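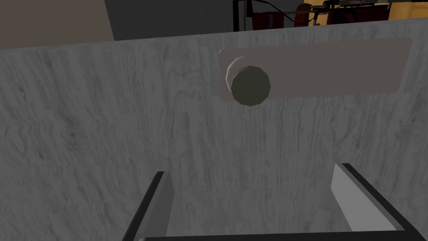 Pollham Recipe Cards

Transcriptions of 324 handwritten recipe cards from the kitchens of Pollham, one plain text file per card, plus a table that ties them together. If you like old home cooking, messy spelling, or arguments about how much nutmeg belongs in a custard, welcome! We have had a wonderful time typing these up and we hope you cook from them.

Current release: 10 Oct 2022

What you get

cards/ holds the transcriptions. File names are the card number and a short title, so the oatmeal bread is easy to find even if you don't know who wrote it.

index.csv has a row per card. Columns are card_id, title, family, course, language, hand, stained, tested, notes.

glossary.txt explains the measures and the local words. Start here if you run into "a Morach cup" (a Morach cup is a tea cup, and a small one) or "butter the size of an egg".

tested/ holds the write-ups from people who cooked a card and told us what happened. There are 30 of these so far and they are my favorite part of the whole project.

How the cards were typed

Liette Marchand and Dae-han Bae did nearly all of the first pass. Each card was typed exactly as written, spelling and all, then read back by a second person against the original. If a word could not be read we put [?] in its place. If we had a good guess, the guess goes in the brackets too, like [marjoram?]. Please don't strip the brackets when you reuse the text. A cook who sees the question mark will taste before adding more, and that is exactly what we want.

Line breaks follow the card. Crossed-out words are kept between equals signs, because the crossings-out are often the best bit: card 7 goes through three kinds of sugar before the writer settles on honey.

Fractions are typed as words in the transcription and as decimals in the index notes. Oven temperatures are left alone, and a lot of cards don't give one at all. "Hot oven" and "oven after bread" are both in the glossary with Zorica Atanasov's best reading of what they meant. She has baked a great many of these and I trust her on it completely.
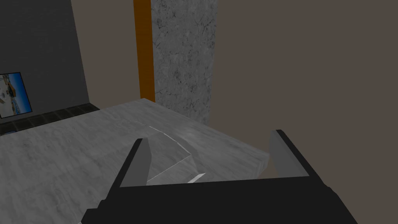

About the hand column

The hand column is a letter code for the person we think did the writing. It is separate from family, and the two disagree more than you'd expect. Cards got copied out for weddings, lent over fences and never returned, so a recipe filed under one family can be in a neighbor's writing. Hand F is all over the place. She (we think she) wrote a gorgeous upright script, underlined every verb, and seems to have been in everybody's kitchen. If you recognize an aunt who wrote "STIR" like she meant it, get in touch!

A blank in this column means we couldn't decide.

Languages

Mostly English, with a good number in French and a handful that switch partway through. The Subramaniam cards are in English with Tamil ingredient names spelled by ear, and we kept those spellings. Standard spellings are in the notes column so that a search will still find them. The lime pickle in that group has been tested 2 times by different cooks, both of whom asked for more cards from the same box.

Known problems

A few cards are the second half of something. We typed them anyway. Card titles in square brackets are ours, for cards that had no title.

The course column is rough. Is a potato cake a side or a supper? We went back and forth on it and ended up using whatever the card box divider said, even for the fruitcake filed under Fish.

Stained is yes or no and only means that a stain covers some writing. I wanted a scale, I lost that vote, and it's probably for the best – but a card with butter on it is a card somebody loved, and you can sort by this column to find the good ones.

Several preserving recipes follow old methods that are not safe by today's standards. These say PRESERVING in the notes. Read them for pleasure, and use a current, tested method if you want to fill jars.

Adding a test

Cook the card as written the first time, even if it looks wrong. Weigh things as you go if you can, and write the weights down while the bowl is still in front of you.
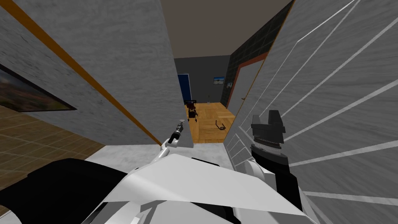
Then copy template.txt from the tested folder, fill in as much as you like, and name it with the card number and your initials. Long and chatty is great. Failures are just as welcome: Kirsten Gill's report on the boiled frosting is a page and a half of disaster and has saved several of us a pan.

If a test changes how we read a word, say so at the top and we'll go back to the card. That happened with the Priria buns in March, when "leave till Tues" turned into "leave till twice", meaning doubled in size. Much better buns.

Reuse

The transcriptions are free to copy, print and cook from, with the families' permission. Please keep the family name with the recipe. Corrections go to Anselmo Bittencourt, who looks after the index and is delighted to get them, the pickier the better.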